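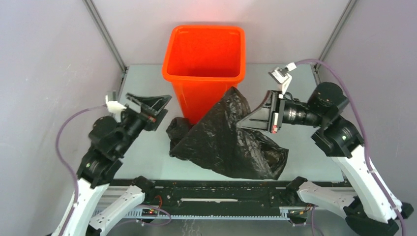
Route Assistant, Evening Shift (part-time)
Tiltdale Office Cleaning
Hours: 32 per week, 5:00 p.m. to 11:30 p.m., five shifts
Start: April

Tiltdale cleans offices, medical waiting rooms and two school buildings on the north side of town. We are looking for one route assistant to work with a route lead on our evening shift. The last person in this job moved up to a lead position.

What the work is

You will ride with the lead in a company van and clean six or seven sites a night. Most of the shift is trash and recycling, restrooms, break rooms and floors. The largest site is the Drositz building, which has four floors and takes close to two hours. The smallest is a dental waiting room and takes 20 minutes if the floor is in good shape.

Trash is sorted at every site. Recycling goes in clear bags and everything else goes in black bags. The Drositz building also has food scrap bins on the second floor, and those are emptied every night even when there is very little in them. Medical waste is handled by another company and you will not touch it.

At the end of the shift you help unload the van, start the mop heads in the washer and fill out the supply sheet. Mop heads do not get left in the bucket overnight.

What we ask for

You need to be able to lift 40 pounds and be on your feet for the whole shift. You should be able to read product labels and written site notes in English. A driver's license is helpful but not required for this position. Leads must have one, so if you want to move up later you will need it.

Experience is welcome. We train people who have none. Training is two weeks, paid at the full rate, and covers chemical safety, floor machines and the alarm systems at each site.

Some of our clients require a background check, which we pay for. A record does not rule you out. Tell us about it when you apply and we will talk it over.

Pay and benefits

Pay is $19.25 an hour, going to $20.00 after 90 days. Checks go out every two weeks. You get five paid sick days a year from the first day, and one week of paid vacation after your first 1000 hours. We supply shirts, gloves and a key belt. You supply work shoes with closed toes and a sole that grips. After 90 days we pay back up to $60 for shoes, with a receipt.

Health coverage is open to anyone averaging 30 hours or more, so this job qualifies. We pay half of the employee premium.

Getting here

The shop is at 1115 Taipe Street, in the back half of the building. Use the side door by the loading dock. The last bus leaves the corner at 11:50 p.m. and we plan the route so people can catch it. Parking is free after 4:30 p.m.

How to apply

Stop by the shop between 1:00 and 4:00 p.m. and ask for an application, or call the shop during those hours and we will mail you one. No resume needed. List your last two jobs if you have had them, and one person we can call who is not a relative.

Interviews take half an hour. We will call everyone who applies, whether or not we have a place for them.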